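Comparing two fingertips on a lidded cup
October 20, 2019

Märta Westerberg tests end effectors for Trarner, and since May her bench has been given over to one question: whether a parallel gripper can hold a thin-walled paper cup by the side without denting it. Two fingertip sets are under comparison, the Dodano pad and a narrower one machined in-house.

"The force setting is the easy part," she says. "We run on a scale to 200 and the cup wants 74. At 100 the wall folds under the lid. What varies is where the fingers land."

A lid stiffens the rim, so a grasp just below it tolerates more error than one at mid-height. Both sets are run there first. 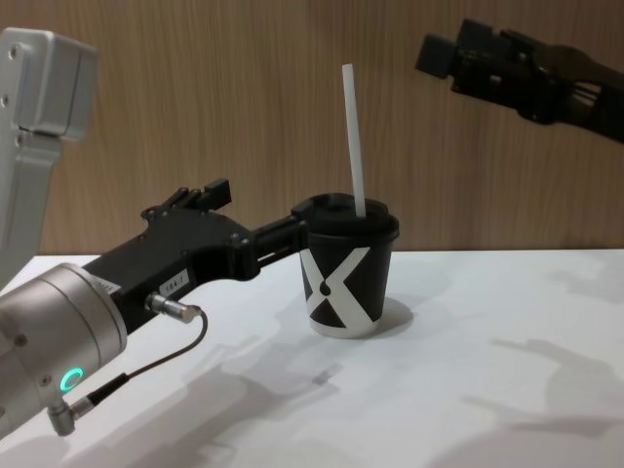

Hammad Tanoli disagrees on that point and would start at mid-height, on the grounds that a rim grasp hides differences between the pads. Westerberg accepts the objection. The mid-height runs are scheduled second and will be reported separately.

The log stands at 351 grasps. Slip is read from finger position, and a change in opening after closure counts as a failure.

"I don't use the camera for slip," she says. "I use it to check the approach angle."
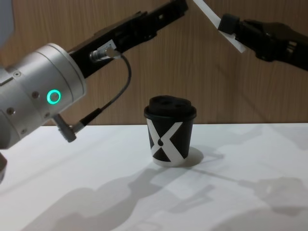 The approach angle matters more with the Dodano pad, whose wider face meets a tapered wall along one edge if the wrist is a degree or two off. The in-house tip is less sensitive but marks the paper sooner.

Controller settings are the same for both sets. Westerberg considered tuning each one separately and dropped the idea.

"Then you're comparing my tuning," she says. 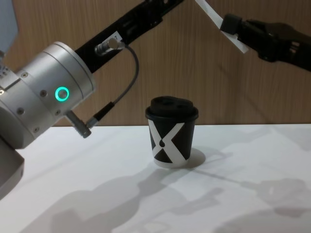 Reading time: 2 min

Thin flat stock is a separate test with its own log. For that work she expects the narrower tip to do better, but has no figures she is willing to give. The cup results go to Vellthorpe once the mid-height runs are complete.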